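How Do You Buy a Robot?

Kids ask us this one a lot. Short answer: slowly. Long answer, keep reading!

Say you run a repair shop called Gedgate. You fix old computers. Lots of screws, lots of parts, same moves all day. You want a robot arm to help. Great. Don't get your wallet out yet.

First, write down the job. One job. "Help with computers" is too big. "Take out the memory sticks" is better. Elsie Mapplebeck plans the robot buying at Gedgate and she makes everybody do this part in pencil, becuase it always changes.

Next, how heavy is the stuff? How far does the arm have to reach? An arm that's too small can't do it. Too big and you paid for muscles you never use.
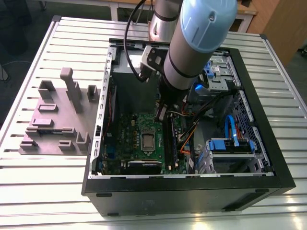
Now the money part. The arm is only one thing on the list. You also need:

a gripper (the robot's hand)
a strong bench
holders so parts don't slide
cables, spare bits
somebody to teach it the job
training for the people too

Lots of buyers forget the holders. Then the parts wiggle and the robot misses. Oops.

Try a pretend budget. You have 60 gold coins. The arm costs 30. Half gone already! Gripper, 5. Bench and holders, 5 more. Teaching takes a big scoop. Keep 2 coins back for stuff that breaks. Stuff breaks.

Can you borrow one first? Sometimes yes. Ask the seller for a try-out, and bring your own parts, not thier nice shiny ones. Rattana Ongart did that before picking an arm for Dalgleish and changed her mind about the gripper.

Last thing, where does it go? Measure the room. Measure the door!! Find the plug. Leave space for people to walk by safely.

Your turn. Pick a boring job at home, like matching socks. What would the robot need to hold? What goes on your list besides the arm? Draw it, and put a price in coins next to each thing.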